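The Box for Lilian

My aunt Subira Masanja kept everything in boxes, and every box had a lid that closed with a sound. When I was a child I knew from the sound which one she was opening. The button box made a small click. The box with the letters made two, one for each side, and after it she was always quiet.

She died in December. My cousin Mutua wanted to give the boxes away, all of them, with what was inside. I said no, and we did not speak for 15 days. Then he came to my door with the letters in a shopping bag, because the old box had broken on the stairs.

"I am sorry," he said. "Lilian should have them. You can choose a new box."

We sat on my kitchen floor and read until it was dark. Most of the letters were about rain and prices. In one of them my aunt asked for 300 shillings and promised to pay it back, and in the next one she asked again. Mutua laughed so much that he had to lie down. I had not heard him laugh since the funeral.

"Did she pay?" he asked.

"Read the next one."

The next one was about a goat.

Lilian Laizer was my aunt's friend for nearly all of her life, and she now lives with her son Kimutai, far from us. She cannot see well. On the telephone she told me that she did not need the letters to be in order. She only wanted to open the box herself.

I tried the boxes in the shop one after another, with my eyes closed, until the woman who worked there asked if I was ill. I bought one and carried it home under my coat. The letters were still in their bag by the door, and I wanted to hear the lid once more before I put them in. It was a plain thing, white, with a black clip on each of two sides, and with the lid lifted the inside was as white and empty as a room before the furniture comes. I pressed the clips down slowly. Two sounds. Then I called Mutua and held the telephone close to the box, and did it again for him.

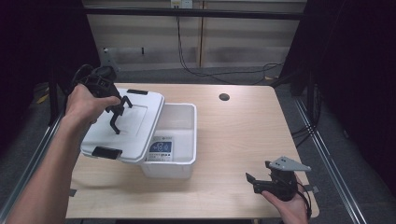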